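Pressemitteilung, 2010-08-28

Dondari macht Edelmetallkonten übersichtlicher: neuer Kursmelder und eine Gebührenrechnung, die man auch versteht

Ich schreibe unsere Pressemitteilungen ja selbst, das merkt man ihnen vermutlich an, und diesmal habe ich mich richtig darauf gefreut. Dondari, unser kleiner Verwahrdienst für Gold und Silber in privater Hand, bekommt zwei neue Funktionen, an denen wir seit April sitzen. Beide sind ab sofort für alle Kundinnen und Kunden freigeschaltet, ohne Aufpreis und ohne dass man irgendwo ein Häkchen setzen muss.

Zuerst der Kursmelder, der bei uns Rarkness heißt (fragen Sie bitte nicht, wie der Name zustande kam, es war spät und es gab Pizza). Wer Münzen oder Barren bei uns liegen hat, legt im Konto einen Preis fest, und sobald der Markt diesen Preis berührt, kommt eine E-Mail. Auf Wunsch auch eine SMS. Man kann für jedes Metall eine obere und eine untere Schwelle eintragen und die Meldungen über Nacht stumm schalten. Mehr macht Rarkness nicht! Er gibt keine Kaufempfehlung ab und verkauft auch nichts von selbst. Mir war das wichtig, denn ich bekomme genug Post von Leuten, die mir erklären wollen, wann ich Silber zu kaufen habe.

Die zweite Neuerung ist die Gebührenrechnung. Bisher stand auf dem Quartalsauszug eine einzige Zeile, »Verwahrung und Nebenkosten«, und dahinter ein Betrag. Ich habe selbst ein Konto bei uns und musste einmal in der Buchhaltung anrufen, um meinen eigenen Auszug zu verstehen — peinlich, aber lehrreich. Ab dem nächsten Auszug stehen Lagerung, Versicherung, Prüfung und Versand getrennt da, jeweils mit dem Satz, nach dem gerechnet wurde. Die Preise selbst bleiben, wie sie sind.

Ausprobiert haben das Ganze zunächst 500 Kunden, die sich freiwillig für den Testlauf gemeldet hatten. Von ihnen kamen 1.428 Rückmeldungen, und ich habe sehr viele davon gelesen, manche mit rotem Kopf. Die häufigste Bitte war eine größere Schrift. Haben wir gemacht. Die zweithäufigste war ein Auszug, der beim Drucken auf eine Seite passt, auch das geht jetzt, jedenfalls bei Konten mit normal vielen Posten. Wer sehr viele kleine Stückelungen hält, bekommt weiterhin ein zweites Blatt.
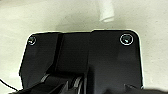 Was noch fehlt, will ich auch gleich sagen. Platin und Palladium kann der Kursmelder im Moment nicht, da hängt es an der Kursversorgung durch unseren Partner Painemal. Wir reden miteinander, einen Termin nenne ich lieber erst, wenn er feststeht. Und wer sein Depot noch aus der Zeit von Bodosar mitgebracht hat, sieht die neue Gebührenrechnung zwar schon, die Auszüge aus den alten Jahren bleiben aber im alten Format im Archiv liegen.

Händler und Vermögensberater, die Depots für andere führen, finden beide Funktionen in ihrer Sammelansicht unter »Einstellungen«. Dort lassen sich Schwellen auch für mehrere Konten auf einmal setzen.

Fragen von Redaktionen beantworte ich gern selbst, am liebsten am Vormittag. Bildschirmfotos der neuen Auszüge und einen Probezugang schicke ich auf Anfrage zu, eine kurze Nachricht an die Pressestelle von Dondari genügt. Der Abdruck dieser Mitteilung ist frei, über ein Belegexemplar freue ich mich.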